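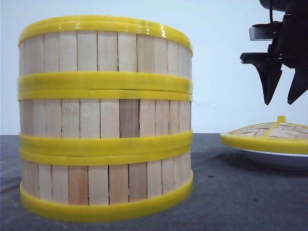 Seo-ah Hong

Stasesier: steamer lids and tiers

Stasesier is a small set of arm recordings for one fiddly job: taking the lid off a stacked bamboo steamer, setting it down, and putting it back straight. I love this task! The slats look mostly alike, the tiers are round, and the knob on the lid is a tiny target for two pointed fingers.

What's inside

797 episodes, of which 562 are marked as good. Failed tries are kept in their own folder, and please do use them. Our method, Justach, learns from both: it scores each grasp before the fingers close, and backs off to try again if the score is low. On 65 held-out starts it beat plain copying of the good episodes, most clearly when the lid sat on a plate (shiny edges were a real pain before).

Known gaps

One fixed camera view, one table, one steamer. No steam and no food yet. Lilian Ogola is recording version 2 in October, with tiers lifted one by one.

Last updated 2026-07-31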